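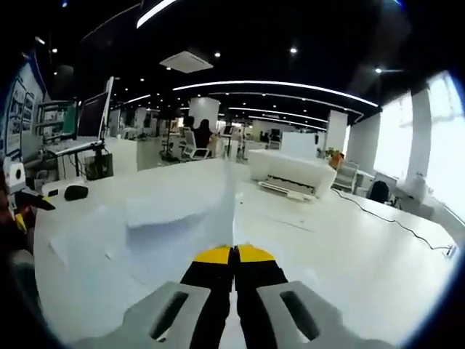 Iltico data tools: issue log
Title: Gripper width reads closed while fingers are still apart
Component: handheld gripper, width estimate
Status: Fixed, one follow-up open
Reported by: Stasside desk-tidying study

Summary

The width signal drops to zero before the fingertips meet. In the office session the tips are nearly touching but there is still a gap, and the log says fully closed. Policies trained on these recordings close too early on thin things such as cable and sheet material, and then lift with nothing held.

Steps to reproduce

1. Start a recording with the handheld gripper.
2. Close the fingers slowly until the tips almost meet. Hold for a few seconds.
3. Close fully. Hold again.
4. Export and plot width against time.

Expected: two separate levels, one for each hold.
Result: one flat line at zero across both holds.

First checks

Restarted the recorder and exported again. No change.
Swapped to the second handheld unit. Same fault, slightly smaller. So it isn't one bad tool.
Looked for dropped images in the export. None missing.
Checked the time offset between width and video. Fine.

Update 1

The width comes from the camera view. The estimator finds the two fingers and converts the distance between them using a table made at calibration. The table was made with the old fingertips, before we changed to the yellow ones. The new tips are longer, and nobody re-ran calibration after the change. The old closed position is now a small gap, and anything below it gets clipped to zero.

Update 2

Tried daylight as a second cause, as the desk area has a bright bank of windows along one wall. Recorded the same slow close facing the windows and again with our backs to them. The readings were noisier facing the windows but the clipping was the same in both. Split the noise out as its own ticket.

Update 3

Re-ran calibration with the current tips and rebuilt the table. Also took the clip out of the estimator, so a bad table now gives a negative width and shows up in the checks instead of hiding at zero.

Ran the export again over the Clurnell set, 3,000 demonstrations. Of these, 900 had at least one grasp where the closing point moved by enough to matter. The raw video was kept, so nothing had to be recorded again.

Update 4

Retrained on the corrected set with all other settings left alone. Test was 50 attempts per policy at picking a thin cable off a tabletop, same start poses for both.

Old labels: 26 picked up
Corrected labels: 41 picked up

The early lift has mostly gone. The remaining failures are misses to the side of the cable, so they look like a position problem and don't belong here.

This is one training run for each set of labels. Please don't quote the difference as a result until the repeats are in.

Workaround for older exports

If you can't re-export, drop any grasp where the width sits at exactly zero. You will lose good data as well. Do not add a fixed offset to the width. We tried it on the Ó Gríofa recordings and it made wide grasps worse.

Still open

Add a fingertip version to the calibration file and refuse to export if it doesn't match the session. Due with the October build.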